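May 22, 2018

Sea trials, day two, and my third breakfast of crackers. The Semska is 52 meters of patrol boat and she rolls like a dog on a carpet. The brochure from Luvar calls this "lively handling." I have handled it, lively, into a bucket.

We left the Plosbridge yard before light with 15 of us from the builder's side and a navy party who all slept beautifully. The full-power run was set for seven, then for nine, then for whenever the port engine stopped complaining about its oil pressure. It was a bad sensor. It's always a bad sensor, and it always takes four hours and a man lying on his back swearing to prove it.
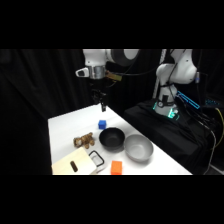 Chathurika Bhattacharjee said over lunch that the sensor had been on her snag list since the dock trials, item 122, and that perhaps some of us would like to try reading the list. I said I had read it as far as item 90. She ate my bread roll, which I took to be the end of the matter.

The afternoon was better. We got the run in, two legs up and two legs back, and she held her speed on both. Crash stop next. Everything not tied down went forward, including my clipboard and a tray of mugs the cook had been told about twice. The navy people nodded and wrote in small notebooks. I would give a month's pay to see one of those notebooks. 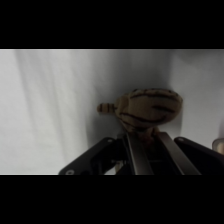

After that came the boat launch off the stern ramp, where the sea obliged us by going flat for the only half hour when we wanted a bit of swell. So the test counts for calm water only and we get to do it over in June. Arif Debnath has already asked for June off. Arif has a gift.

Still open tonight: the ramp door seal, the galley drain (it runs uphill when we turn to starboard), and the paint on the foredeck, which Bepari swear is the right gray and the navy swear is some other gray.

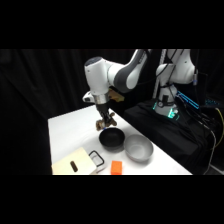
Will she be handed over on time? The date holds if the ramp test passes first go and the paint argument gets settled ashore.

I have 4,000 words of trial report to write and a bunk that tips me out on every third wave. Managed one page. Crackers again for supper.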